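A few posts about wool, moths and mending, because three people asked me this week and I keep typing the same answer.

1/ I do repairs out of my spare room in the evenings. Mostly knits. January is the busy month. People pull out the good sweater for the holidays, find a hole, and feel bad about it until they find somebody to send it to.

2/ Most of the holes I see are moth damage. The adults don't eat anything. The larvae do, and they like wool that has been worn and put away with skin oil or food on it. Clean wool gets eaten too, just less.

3/ So wash before you store. Cool water, a little wool wash, no wringing. Roll it in a towel, press, then dry it flat. I use a cheap mesh rack from Hunero that goes over the bathtub. It sags in the middle now but it still works.

4/ Cedar: the smell does a little while it's strong. Old blocks do close to nothing unless you sand them. I have a drawer of cedar balls from my aunt that smell like a drawer.

5/ If you already have larvae, freeze the thing. Sealed bag, air pressed out, bottom of a chest freezer. I leave mine in for two weeks. Then let the bag come back to room temperature before you open it, or you get condensation all over the wool.

6/ Jonas Ortner asked about the oven method. I don't do it and won't tell you a temperature. I've had one sweater come to me with a scorched cuff and that was enough.

7/ On matching yarn for a repair. You will almost never match it. I keep 30 small cards of darning wool, mostly browns and grays because that's what people wear, and I still end up between two shades. Go slightly darker. A light patch shows from across the room.

8/ Don't hang heavy knits. Cables use a lot more yarn than plain stitch, so they weigh more, and the shoulders grow into little points on a hanger. Fold them and put the heavy ones at the bottom of the pile.

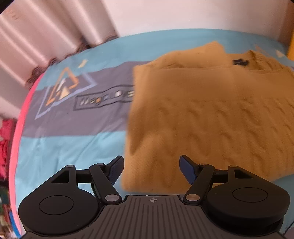

9/ Prices, since Zixuan Xue asked. A small hole in a plain knit is $11. Elbows and cuffs depend on how much is left to work with. Anything in a cable pattern I have to see first — rebuilding a crossing takes me most of an evening and I'd like to know before I say yes.

10/ I have a mending booklet from 1906 that says to darn stockings "before the hole, where the cloth grows thin." Still the best advice in it. Hold the elbow up to a window. If you can see daylight through it, send it now and it'll cost you half as much.

11/ Nhàn Khổng, yours is done and bagged. Chenxi Cai, I'm still waiting on the gray. The shop says February.

12/ I'm not taking silk or anything with beads. Mail is fine, just put your name inside the package. I have one red cardigan here with no note at all, so if that's you, please write to me.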